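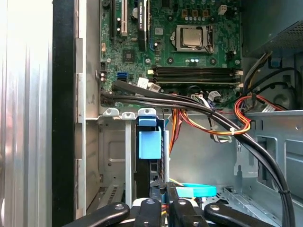
# Umport: Equipment Plan and Budget for a Drive Removal Cell

Ruth Correa and Zoila Llanos
2026-03-01

## 1. Purpose of the report

The Umport project is building a small robot cell that takes hard drives out of old desktop computers so that they can be tested or wiped. The robot arm and gripper belong to the department. Everything else has to be bought, borrowed or made, and the department has given us £1000 for it. This report sets out what we plan to get, what we have decided to leave out, and the order in which the money will be spent.

We work to a term of 12 weeks. Any part that can't arrive in the first half of term is of little use to us, so delivery time has counted for as much as price.

## 2. The test computer

We looked at several kinds of case before settling on the desktop tower we use now. It has three points in its favour:

- The drive sits upright in a metal cage and has a light blue plastic handle, which the gripper can be aimed at.
- The side comes off completely, leaving the whole of the inside open from above.
- Cases of this type are still easy to find second-hand, so a bent one can be replaced.

The main difficulty is the cabling. A bundle of black cables crosses the lower part of the motherboard and comes down the right side of the case, and there are coloured power wires in the same area. A finger that goes in too far to the right could catch them. We first put a set of cable clips on the shopping list, then changed this to a bag of small cable ties, which are cheaper and take up less space.

Memory and graphics cards are not part of the task. We took both off the list of spares. The memory slots can stay empty, and the processor is only there because it came with the board. 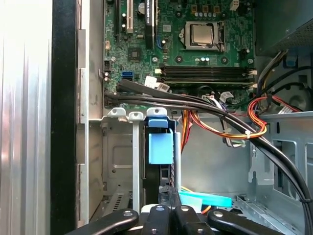 ## 3. What the cell needs

We wrote the list by going through the task one movement at a time and noting what had to be there for each movement.

| Item | Source | Priority |
|---|---|---|
| Robot arm and gripper | Department | Already held |
| Aluminium rail and wall panels | Department stores | Already held |
| Holder plate for removed parts | Miker | High |
| Spare drives and blue handles | Posten | High |
| Second case of the same type | Posten | Medium |
| Spare fingertips | Petersen | Medium |
| Spare camera cable | Petersen | Medium |
| Extra lamp | Not decided | Low |

Posten is a refurbisher and sells drives that no longer pass its own tests. For our purposes a dead drive is as good as a working one, as long as the outside is sound. Miker makes plastic parts to order. Petersen supplies fasteners, cables and small machined parts, and the department already has an account there.

### 3.1 Holder plate

This is the largest single cost, at £325. The plate is fixed to the ribbed wall behind the computer and gives the robot somewhere to put a drive once it is out. We considered a plain tray on the bench, which would have cost very little. The trouble with a tray is that the drive can end up at any angle, and the next step then has to begin by finding it. With a plate on the wall the drive goes to a known place.

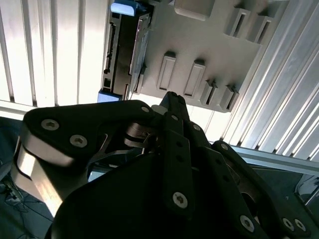 It also keeps the bench clear, and bench space is already short with the arm and the open case on it. Zoila drew the plate with a mixture of pockets, hooks and raised blocks so that we could try more than one way of holding a part without ordering a second plate. Ruth's view was that this made it dearer than it needed to be. We asked Miker to price a simpler version with pockets only, and the saving was too small to make us change the drawing.

### 3.2 Fingers and fasteners

The gripper has four fingers. We plan to buy one complete set of spare fingertips and a mixed box of screws. The fingertips are the parts most likely to meet sheet metal, and the edges of the drive cage are not kind to them. If no spares are needed by the end of term they will be passed to next year's group with the gripper.

### 3.3 Lighting

The wall panels and the case are both shiny. Bright patches on the metal move as the arm moves, and the inside of the chassis is dark by comparison. An extra lamp might help with the second problem and make the first one worse. For this reason we have marked it low and will borrow one from the photography society before paying for anything.

## 4. Layout

The position of each item had to be settled before ordering, because the plate is made to fit one place on the wall. The case stands in front of the wall with the plate above and behind it. The arm has to be able to reach the drive handle and then the plate.

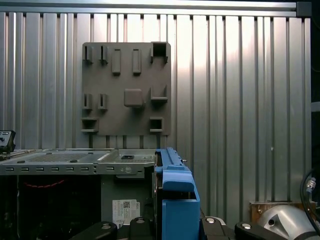
*Picture credit: Umport project, wrist camera. Z. Llanos.*

We checked the reach with a cardboard plate taped to the panel. Our first position was too high, and the arm came close to the end of its travel. Lowering the plate solved that but brought it nearer to the top edge of the case, so the path now goes up before it goes back. The arm cable also has to hang freely on the right, and no other item in the plan may be placed there.

## 5. Order of spending

1. Holder plate, as it takes longest to make.
2. Drives and handles.
3. Fingertips, screws, cable ties and camera cable, in one order to save on postage.
4. Second case, if the money allows.

The second case is the item we would give up first. We can straighten minor dents by hand, and Posten has agreed to keep one aside for us until December.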